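Wednesday, Eltevden clubhouse bar, draft system

Present from 7:15 a.m. until the kitchen needed the passage. Complaint from the bar: lager on taps 1 to 3 pours half foam after the afternoon lull, settles by the third glass, then does it again after the next gap. Taps 4 and up are fine.

Keg room
Wall thermometer 38 F, probe in a glass of water on the floor 38 F. No fault there. Regulator on the lager bank was set at 14 psi and crept to 16 with the taps shut. Swapped the regulator for the spare, reset to 14, no creep over an hour. The old one is tagged and on the shelf under the Zila cleaner. Lovisa Strand wants to rebuild it. The seat kit is in the second drawer.

Python and glycol
Bath at 29 F. Return line noticeably warmer than on the last visit. Insulation has split where the trunk passes behind the ice machine, a length of 22 inches, and the tape over it had let go. Cut back to sound foam, fitted new sleeve, taped with overlap. Taps 1 to 3 run on the outer side of the bundle at that point, so they would see the heat first.

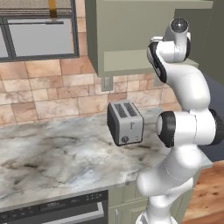 Pour tests
Pints from tap 2, ten minutes apart with the tap closed between. Before the repair: head 2 1/4 in, 2 in, 2 1/4 in. After: 1 in, 3/4 in, 3/4 in. First-glass temperature dropped from 44 F to 39 F. Tap 1 similar. Tap 3 still a little lively, and the faucet washer has a nick in it. Replaced washer, not retested before opening.

Line cleaning
Log sheet shows the last clean in February with no initials. Ran caustic through all lager lines, 15 minutes recirculating, rinsed until the strip read neutral. Seder line left alone, keg nearly out, do it at changeover.

Open items
Retest tap 3 after a long gap, same glass, same thermometer.
Check regulator creep again with a full bank connected.
Order sleeve, one full length left in the van.
Ask the bar manager whether the ice machine can come forward 3 inches. Its exhaust blows straight onto the trunk.
Lovisa has the keg room key.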